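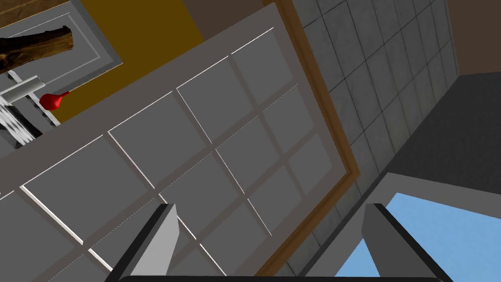 Gray squares and more gray squares.

So my aunt left me the house in Pramwood, and with it, 131 jars of plum jam. I counted them twice because I couldn't believe it! Every lid had a year on it, and one shelf went back to before I was born.

I don't even like plums (sorry, Auntie). But I opened one that first night in December, with the heat off and the wind going, and ate it with a spoon, standing up in my coat. It tasted like her porch, if that makes sense – smoke and sugar and a little bit of dog.

The next morning I loaded 17 jars in the car and drove over to Prudodby, where she used to go dancing. I left one on every doorstep on her old street, no note. Then an old man came out in his slippers, looked at the jar, looked at me and yelled, "Is she still making it too sweet?"

I said yes. I stayed for toast.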